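Arcade corner: Skisport is back on

Quick one this month, lots to get through. The Skisport cabinet is running again after most of the spring under a sheet. New monitor chassis, new coin door lock, same terrible left pedal.

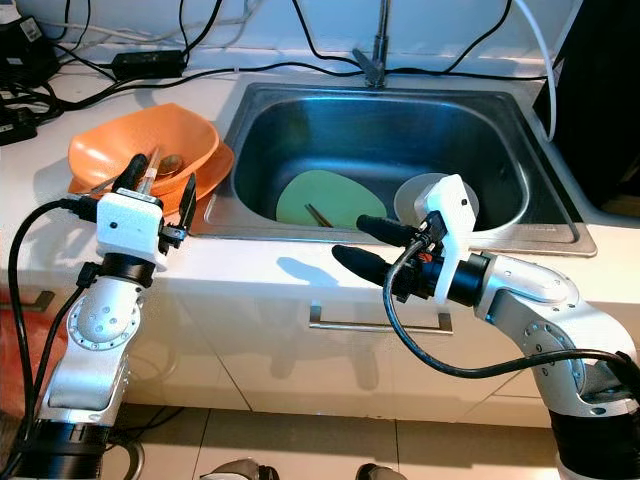 High scores

Areti Rallis put up 96 gates on the Drundatholm course in July. House record. Old one was 91 and it had stood since we had the carpet. Stelios Xenos says he can beat it on the original pedals, which we no longer have, so that one stays open.

Drundatholm is the night course, if you've never got that far. Fog from gate 40 on. Stay left of the lodge, ignore the arrows, they lie. Areti doesn't brake at all after the second bridge — I've tried it, I hit the bridge.

The Wodberg board

Second Wodberg board turned up in a box lot, serial ending 1202. Boots to the title, then the sound drops out and the sprites go to stripes. Stelios thinks bad RAM, I think the edge connector. He's cleaning it this week so we'll see who's buying coffee. If anybody has a spare Wodberg harness, or even a decent scan of the pinout, please bring it along. The one going round online has pins 5 and 7 swapped. Ask me how I know.

Moschos tournament

Moschos night starts at 7 pm, doors a bit before. Five credits each, best single run counts, no continues. Factory difficulty this time, after teh complaints. Two-player cab only, the cocktail table still has a sticky fire button and I haven't had time.

Sign up on the sheet by the change machine. Write your initials so I can read them, last time we had three people called something like RNK.

Odds and ends

Tokens: old brass ones still fine in everything execpt Skisport. Manuals: whoever has the Moschos operator's manual, we need it back before the tournament for the dip switch page.

More next month.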